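Ismail Chraibi wrote:
> Is the seed swap still on for September? And does
> anybody have beans left? Mine got eaten.

Hi Ismail and all,

Yes, still on, same hall in Skistport! I've got 42 packets of pole beans in a shoebox and I'm happy to mail you a few – just send me your address off list. Slugs got my first row too, so I'm starting the next lot indoors. 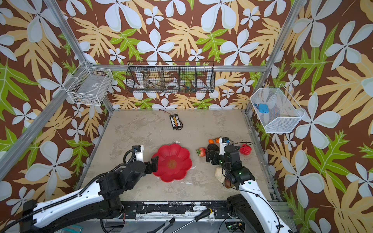
Do the beans need soaking first? Overnight in plain water is plenty, then straight into the pots.

I'll bring squash seed too if it dries in time.

Cheers from a muddy Avomo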